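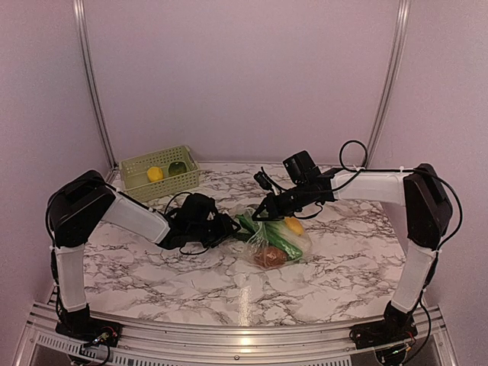

Marian Teschler

The Flirkside Transit Office will change its winter timetable in December, and the head of scheduling agreed to answer questions on what riders should expect. The main change concerns Route 17, which will no longer stop at Pronau after 9:00 p.m.

"We looked at that stop for a full year," she said. "On most evenings the last two buses left it with no one on board, and the drivers had been telling us so for longer than that."

The office received 111 written comments during the public review. Many came from residents of Etim, who asked for an earlier morning bus to the hospital. That request was granted. The first departure from Etim will be at 5:40 a.m., and it will connect with the express at Kaltero Square.

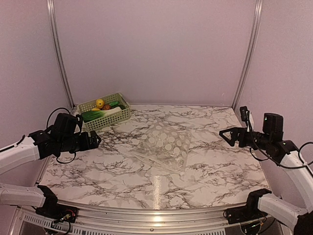 2 min read

Asked why the connection had not been offered before, she pointed to the bridge repairs. "We could not promise a transfer when the detour took a different amount of time each morning. With both lanes open, we can."

Fares will remain the same. Monthly passes already purchased will be accepted on all routes, including Route 56, which moves to a new bay on the north side of the square — riders should look for the green shelter.

She acknowledged that some evening passengers will have a longer walk. "There is a stop on Mill Road, and the lighting there has been replaced. I would still like to hear from anyone who finds it difficult."

Printed timetables will be available at the Kaltero Square ticket window and at branch libraries. Comments on the new schedule may be left at the same window.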